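Durnel cell

The Durnel cell is a tabletop robot work cell used for handling trials with household objects. It consists of one robot arm, a flat wooden work surface, a control cabinet, and a matching computer simulation in which every motion program is run before it is sent to the real arm. The cell takes its name from the town of Durnel, where the first one was assembled in a former print shop. It is documented mainly through its setup manual, written by Ayana Tesfamariam and Hollis Lindgren, and through the maintenance log kept with each cell.

The cell is of interest mostly for the way it is looked after. The real cell and the simulated one are treated as a single piece of equipment, and a repair to the arm is not considered finished until the simulation has been corrected to match.

Contents
1 Background
2 Layout
3 Setup
4 Routine care
5 The simulated cell
6 Common faults
7 Repair
8 Variants
9 See also

Background

The first cell was built by a small group under Latifa Helmy, who had previously worked on packing lines. The group wanted a station that two people could take down, carry up a flight of stairs, and put back in working order within a day. Earlier stations had been bolted to the floor and were calibrated by an outside contractor. When a table was bumped, the station stood idle until the contractor could come.

Tesfamariam's solution was to fix the arm and the table to the same steel base, so that a knock moved both together. The base was made by Takitz, a local metal shop, from plate and welded square tube. Later cells use the same drawing with a thicker plate under the arm.

The simulation was added during the second year. It was at first a drawing aid used to check whether the arm could reach a given spot. Ghazala Satti rebuilt it as a working model of the cell with its own maintenance schedule, and that version is the one described in the manual.

Layout

The arm stands on a round mounting plate behind the rear edge of the table. Its base is held by a ring of bolts and located by 2 dowel pins, which take the side load and allow the arm to be removed and replaced without losing its position. The cable bundle leaves the base at the back and runs through a split sleeve to the cabinet.

The cabinet holds the controller, the power supply, the safety relay, and a terminal strip for the gripper. It runs on 230 volts. Cells sent to places with a lower supply voltage are fitted with a transformer on a separate shelf, never inside the cabinet, where it would raise the temperature of the controller.

The emergency stop is at the front right corner of the base. A second one hangs on a cable for the person working at the table.

Setup

Setup begins with the base. It is placed on the floor, leveled with the four screw feet, and left overnight if the floor is wood. The table is fitted next and shimmed until it agrees with the mounting plate. The arm goes on last, lifted by two people, with the joints in the folded transport position and the brakes engaged.

With the arm bolted down, the order of work is as follows:

Connect the ground strap before any other cable.
Connect the arm cable and the gripper cable, and check that neither is pulled tight at the limits of the first joint.
Test both emergency stops with the drives off, then again with the drives on at low speed.
Move each joint by hand control to its index mark and store the zero position.
Set the mass of the gripper in the controller.
Touch the pointer tool to the table reference points and store the table plane.

The reference points are small brass inserts set flush into the wood near the corners. The manual warns against using the table edge in their place. Wood moves with the weather, and a cell set up in October can be noticeably out of true once the building heating has been on for a few weeks. The inserts are checked again at the change of season for this reason.

Base bolts are tightened in a star pattern and marked with a paint line across the head and the plate. A broken paint line shows that a bolt has turned.

Routine care

Daily care takes a few minutes. The operator wipes the table, looks over the cable sleeve for rubbing, opens and closes the gripper, and runs the arm through a short warm-up path while listening for changes in sound. Anything unusual is written in the log, including sounds that go away.

Every 2,000 operating hours the covers are taken off the lower joints and the belts are inspected. The belt at the second joint carries most of the load and is usually the first to need attention. Grease is applied only at the points shown in the manual. Too much of it works its way past the seals and onto the brake disc, a fault that accounted for several early repairs — all of them traced to the same well-meant habit of adding a little extra.

Gripper pads are replaced when the pattern on the face can no longer be felt with a fingertip. New pads are slightly thicker than worn ones, so the closing position is stored again after each change.

The simulated cell

The simulated cell contains the arm, the table, the gripper, and a small stock of household objects. Joint limits, link lengths, and the mounting position of the arm are read from the same settings file that the real controller uses. Object models are kept separately and can be swapped without touching the arm.

Several fixed viewpoints are provided. The overhead views look down on the work surface from different heights, and the closer ones are used to check how the arm stands over the table and near the objects on it. A close view often shows only part of an object or part of the arm, and the operator switches to a wider one when the whole arrangement needs to be checked.

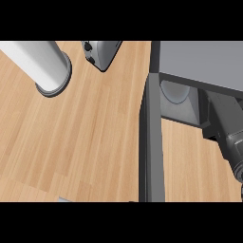 A program is passed for use on the real arm only after it has completed without contact between the links and anything in the model other than the object being handled. The clearance is read from the software's distance report. Judging it by eye is discouraged, particularly from overhead, where the height of a link above the wood is hard to estimate.

After any work on the real cell, the operator compares a set of stored poses in both. The real arm is driven to each pose and the pointer tip is measured against the brass inserts. If the readings have shifted, the settings file is corrected and the simulation is loaded again. Aslı Şimşekoğlu, who revised this part of the manual, added the rule that the old settings file must be kept under its previous name, so that a bad correction can be undone.

Common faults

Fault 251 is the code most often recorded in the logs. It means that the measured position of a joint differs from the commanded position by more than the allowed amount. The usual causes are a slipping belt, a brake that does not fully release, or a payload setting left over from a different gripper. The last of these is checked first.

A gripper that closes but reports itself open generally has a broken wire at the wrist, where the cable bends most. The break may come and go with the angle of the last joint.

Slow drift in the table plane, with no fault code, points to a loose foot or a shim that has worked its way out.

Repair

Belts, brakes, pads, and cables are replaced on site. The arm is supported with a padded stand before a brake is removed — the upper links will drop if it is not. Gearboxes are not opened. The complete joint is unbolted and sent to the Sethi workshop, which keeps reconditioned units and returns one in exchange.

After a joint has been exchanged, the zero position of that joint is stored again, followed by the table plane. The first hour of running is done at reduced speed. The serial number of the replacement is entered both in the log and in the comment line of the settings file.

Variants

The Fimham variant uses a shorter base and a table that folds down at the front. It was designed for rooms with narrow doors. Its folding joint has to be locked and measured before each use, and the table plane is stored every morning. Parts for the arm and cabinet are the same as in the standard cell, but the bases cannot be interchanged.

See also

Work cell
Robot calibration
Offline programming
Preventive maintenance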